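Skasness Opens Its Winter Flower Classes to Everyone

2024-10-01

I've been teaching people to arrange flowers at Skasness for 15 years, and I still get giddy when the new season comes together! Our evening classes are back, and this time you don't need to be a member to join.
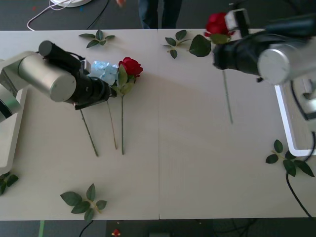 We're running four sessions, and the first is all about mixing shapes. I'm Milagros Dagdag, by the way, and I'll be leading that one myself. People always want to start with a dozen of everything (I did too), but I'd much rather you picked two flowers and got to know them. A pale blue hydrangea and a red rose on a long stem make a lovely pair to learn with: one big soft head, one bloom that wants some height. Jayanthi Nair takes over after that for table pieces, and she's promised us her candle ring in December.

Tickets are $27 a session, tools and tea included. Bring an apron, and a box to get your work home in. 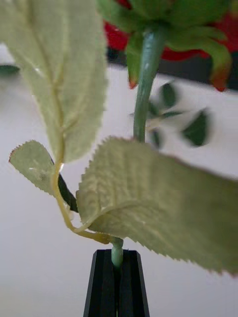
Skasness Classes and Events Team

Prasert Wannasri is teaching the leaves and greenery evening, which filled up first last year, so please don't wait too long. He'll cover trimming, wiring and what to do with a stem that keeps leaning the wrong way. The last session is wreaths, and yes, you can bring your teenager!

To book, stop by the front desk at Skasness and ask for Maricel Salazar. Reporters are welcome at any session, just let Maricel know you're coming.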